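I have been meaning to write about my grandmother's sourdough rye for ages, and with the cold settling in and the oven on most evenings, I finally have no excuse. She baked it in Hastberg for 39 years, two loaves at a time, and never once wrote the recipe down. What I have is a page of notes I took at her elbow one June, smudged with flour and full of words like "enough" and "until it looks right."

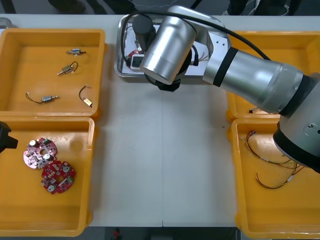

So how sour should a rye starter smell before you bake with it?

Sharp and a little fruity, like apples left in a bag. If it makes your eyes water, feed it again and wait until the next morning.

My own starter came from Zoriana Boiko, who handed it over in a jam jar and told me to stop fussing with it. I did not stop fussing. I moved it from the windowsill to the top of the fridge and back again, and for the first 3 weeks my loaves were flat enough to slide under a door. Then the weather turned, I got busy, I left it alone for a day longer than I meant to, and up it came — bubbling right over the rim and down the side of the jar!

Grandma used caraway, and plenty of it, crushed with the bottom of a glass. My brother-in-law Ignacio picks the seeds out one by one, so these days I make one loaf with and one without.

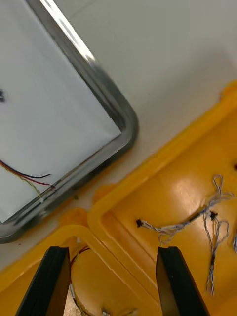 Posted by Melaniia Kuzmenko
20 November 2020

The hardest part is letting the bread sit overnight before you cut it. Rye is gummy in the middle when it's fresh from the oven, and I have ruined more good loaves with impatience than with bad flour. Wrap it in a clean towel, go to bed, and have it for breakfast with butter and a bit of salt. Ivan likes his with honey — he gets the heel, and I get the slice right next to it.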